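Golnar Jafarzadeh
June 7, 2019

Spent the morning sorting the craft room before the July classes. 39 jars of paint, most of them dried out. Kept the ones that still stir.

Svenja Fröhlich took the spare paper for the Berari group. Some 461 sheets, all A3. She is welcome to the rest of it too.

Scissors are now in the tray by the sink — please put them back there. Glue sticks go in the same tray, lids on.

Still looking for the long ruler. Waldemar had it last, I think.
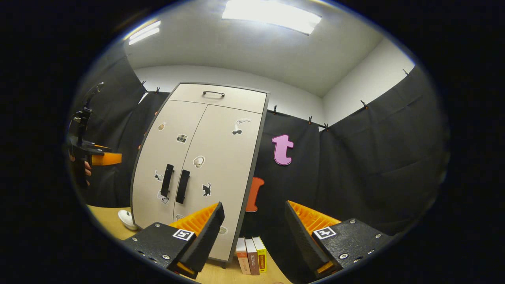
The tall cabinet is the next job. I want fabric and felt behind the doors and only tape and string up top. The drawer is wide enough to lay the rolls flat, and it has just the one small handle in the middle, so don't overload it. Stickers on the doors can stay, cats included. The pink foam t stays up on the black curtain too.

Labels tomorrow. If you have a marker that works, bring it.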